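Pasichnyk played Bullura last night and I have had four hours of sleep and one bacon roll, so you're getting a thread. It's long. Put the kettle on.

First, the basics for anyone who doesn't follow this stuff. Pasichnyk are a four-piece: two fiddles, a bass guitar run through something horrible, and Maksym Stasiv on drums and occasional shouting. They've been going five years. I've seen them more times than I've seen most of my cousins.

Bullura used to be a carpet showroom and if you stand at the back by the bar you can still see where the sample racks were bolted to the wall. Holds 500 when they open the balcony. The balcony was open! For a band who were playing to the sound engineer and his girlfriend at the Selimitz weekender in July!

I got there stupidly early, as always, and the queue was already past the chip shop. Proper mixed bunch too. Students, a few dads in the tour shirt from the first EP (the brown one, with the misprint), a woman who'd come straight from a shift and was changing her shoes against a lamp post.

Support was Plultis, who I knew nothing about. One person, one keyboard, a loop pedal, a head torch. She opened with a song that had the same three chords for nine minutes and by the end of it the whole front half of the room was humming the low note without being asked.

I bought the Plultis tape between sets. I don't own anything that plays tapes. My brother-in-law does and he's about to have a visitor.

Small moan and then I'll be nice again for the rest of this. The cloakroom. One rail, one lad, one roll of raffle tickets. I was number 659, pink, and I will remember that number until I die. Bring a thin coat.

Right, so. Lights down just after nine. They didn't walk on to music, they walked on to the fire exit sign buzzing, and Lucyna Walczak started the first tune completely alone and so quietly that you could hear people putting their drinks down on the floor.

It was "Saltmarsh", which they never open with. It's normally second from last! I grabbed the arm of the man next to me, who was very decent about it.

When the bass came in I felt it in my teeth. I've read people complaining that the low end in Bullura is muddy and maybe it is if you're under the balcony, but from where I was, left of the desk, it was like being leaned on by a cow. I mean that as the highest praise.

They went straight from that into "Ferryman's Daughter" and "Nine Gates" without stopping. Somewhere in the join, Lucyna broke a string, swapped fiddles with the other fiddle player, who then played the rest of the tune on three strings. Not a glance between them. You only get that from years in the back of the same van.
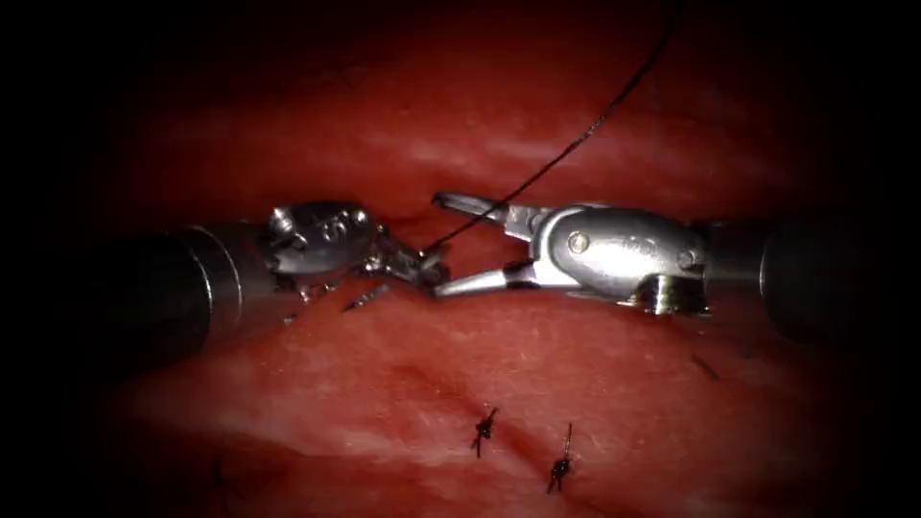

Then the talking started, and I love the talking. Maksym does all of it from behind the kit with a microphone that's too low for him, so he's bent over like he's looking for a contact lens. He told a very long story about a ferry, a cheese and a customs form, and I couldn't tell you how it ended. He couldn't either.

New songs! There were three. The first one hasn't got a name yet and is basically a waltz that keeps falling down the stairs. The second is called "Orchard Money" and has actual singing on it, two-part, very plain, and I went a bit wobbly. More on the third in a minute.

I want to say something about the singing, as it's the thing that's changed most. On the first record the voices were sort of buried, as if they were embarrassed about them. Last night Lucyna sang with her eyes open and her chin up, straight out at the balcony. It suits her. It suits the songs as well.

Somebody shouted for "Tin Kettle" after every single tune. Every one. Maksym eventually said "we sold it" and carried on.

Third new one, then. They brought Plultis back on for it, head torch and all, and the five of them built this enormous slow thing where the fiddles held one note while she moved all the chords underneath. The house lights came up very slowly while they did it, so by the end you could see everyone's faces. I looked round and the dads in the brown shirts had their arms round each other.

I don't know what it's called. If anybody managed to get a photo of the setlist, please send it to me — mine is a blur with a thumb in it.

The only wobble of the night was "Post Office Blues", where the bass pedal gave up and they had to do a verse with only drums. It was honestly fine. The crowd clapped the off-beat, got faster and faster, and Maksym just let us run away with it and then came crashing in at double speed. I'd take that over the version on the record.

A word for whoever was doing the lights. Hardly any colour all night, mostly plain white from the side, and then a single orange wash for the last song before the encore. Lovely. I've been to far bigger shows that looked like the inside of a fruit machine.

Encore: they came back and did "Tin Kettle". Of course they did. The shouting man was lifted up by his mates and I have never seen a happier human being. He knew every note of the fiddle part and sang it at full volume, on "la".

After that it was just Lucyna and the bass player, sat on the edge of the stage, doing the lullaby from the second EP with no microphones. A full room, all that beer in us, and not a cough.

Then thirty-seven minutes in the cloakroom queue. I timed it. Ticket 659, pink. By the end a few of us at the back had worked out a harmony for "Orchard Money" (we only had the chorus and we'd got half the words wrong, but it passed the time and a man from Selimitz turned out to be a very handy bass).

Merch notes, for those asking. The new shirt is dark green with the ferry on the back. Sizes run small, so go up one. There were a few copies of the first record on the table, repressed, same sleeve but on thicker card. They'd run out of tea towels before I got there and I'm trying to be an adult about it.

I did get to say hello to Maksym by the van. I had planned a sensible question about the album and what came out was "good drums". He said thank you. He was eating a satsuma.

He did tell the people next to me that the new songs are being recorded in the spring, in a village hall, mostly live, with Plultis playing on at least two. So that's my whole spring sorted.

If you've never heard them and want a way in, start with the second EP, all the way through, with decent headphones or a good loud car. Leave the first record until you're already fond of them. It's a grower, and the opening track is eleven minutes of a door.

And if you've got a Bullura near you, a daft old showroom or a working men's club or whatever it is, have a look at who's on there in the new year. I only found this lot by turning up two hours early for somebody else and getting out of the rain.

Setlist as best I can remember, please correct me: Saltmarsh, Ferryman's Daughter, Nine Gates, the waltz with no name, Orchard Money, Low Road, Post Office Blues, Hen's March, the big one with Plultis, Candlewick. Encore: Tin Kettle, the lullaby.

I think Hen's March might have been before Post Office Blues. My notes say "HEN!!" and there's an arrow, but the arrow goes off the page.

Edit to add: yes, the balcony has steps and only steps, and the bar up there shuts early. Downstairs is flat all the way from the street door, and there's a raised bit on the right with a rail where the staff will keep you a space if you ring ahead. My friend did that and had a better view than me.

Another edit: several of you have told me the big one is called "Lanterns Out". Two of you have told me it's "Lantern Sow". I'm going with "Lantern Sow" until the band says otherwise.

Going back to bed now with the lullaby on. Somebody please find me a tea towel.

December 30, 2023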